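## 4. What Buyers Hear When a Car Is Called "Enhanced"
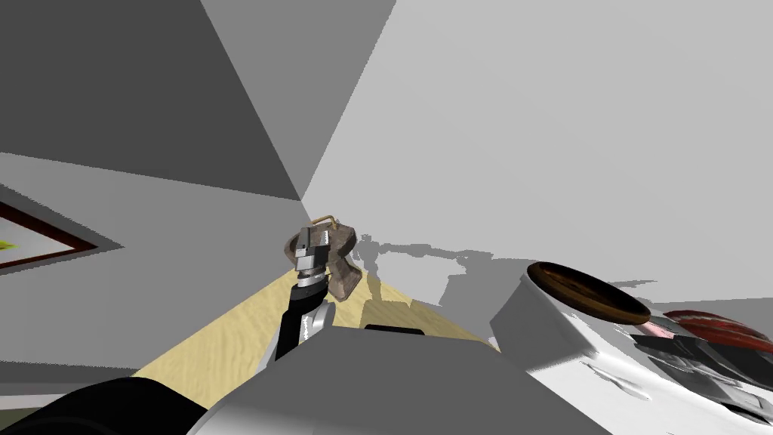
**Figure 3.** Simulated gripper holding a brown, stone-textured object with a thin gold handle.

### 4.1 Material and coding

We collected 56 launch announcements for special-edition cars and marked every word that promised an improvement without saying to what. "Enhanced" led comfortably. "Unique" came second, often in the same sentence as the number of cars to be built, and "dynamic" was applied to seats, door sills and, in the Killberg announcement, a key fob.

Two coders, Wanting Kang and Cúc Đàm, worked through the set separately. Their disagreements were few and mostly concerned the word "purposeful," which Kang took to describe the grille and Đàm took to describe nothing. We kept both readings.

### 4.2 Trim or machinery

Each claim was then sorted as mechanical (engine, brakes, suspension, gearbox) or decorative (paint, stitching, badges). The Tamihana press kit was a model of clarity: new springs on page one, new floor mats on page 2. The Brultano kit was harder going. Its "sport-tuned character" had a whole paragraph to itself, and after three readings and a phone call to a dealer we filed it under upholstery.

The Hikum edition deserves separate mention. Limited to 1000 cars, it sold well enough that the maker announced a second limited run of the same size, bringing the total to 2000. Both announcements used the word "exclusive." Duan (personal communication) suggests that the term may refer to the price.

### 4.3 Reader responses

Mariann Szalai read shortened versions of the announcements to people waiting for service at a suburban garage and asked what they thought had changed on the car. Most guessed more power. Shown the parts list afterward, several asked whether the red brake calipers at least stopped the car sooner. Sieglinde Harms, who ran the garage sessions, had been instructed to answer neutrally and reports that she mostly managed it.

Responses to the mechanical claims were duller and more accurate. People who heard "stiffer rear springs" expected a firmer ride, and we have little to add to that.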